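Refinishing a parts bin: notes so far

Posted 11/1/20

The Civetti bin is due for a new lining this winter, and I spent the evening going through what we have written down about it. Most of it was in Silviu Pascu's notebook, in pencil, with two pages stuck together. The bin came to us without paperwork, so the notebook is the only record of which coatings went on and in what order.

First coat was a Solel two-part white, left 14 hours between passes. Silviu scuffed the metal by hand beforehand and wrote "enough?" in the margin. Second coat went on the inclined panel only. He logged 837 grams of mixed material used, including what set up in the tray.

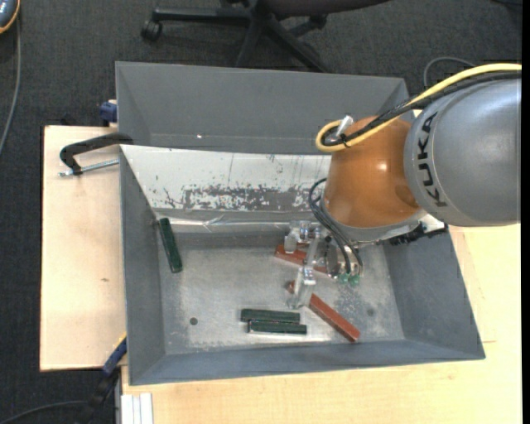

Coating wear depends on where the load lands and how it slides afterward. A block dropped flat spreads its weight over a face; one that comes down on a corner puts all of it on a very small area, and a brittle finish chips there before it wears through. Sliding is a separate problem and leaves long marks. The white panel has both kinds, thin vertical scratches and small dark chips, and the wide patch along its lower part has flaked through to grey. I would recoat the lower part first and leave the upper part for later.

The floor is another matter. Mirjam Mayrhofer wants it left as bare metal, and I agree. Scuffs on bare metal cost nothing to live with. A liner would need trimming to the sloped walls, and the Kuddale sheet she priced comes in one thickness, too stiff to follow a bend.

Open items for December:

Strip the lower part of the panel — scraper first, then 56 grit if we can still get the discs.
Ask Cunha whether their primer will take over old Solel without a full strip.
Straighten the top edge of the far wall, or decide to leave it.
Copy the notebook pages out before the pencil goes.

The stuck pages came apart with a palette knife. One was a lunch order.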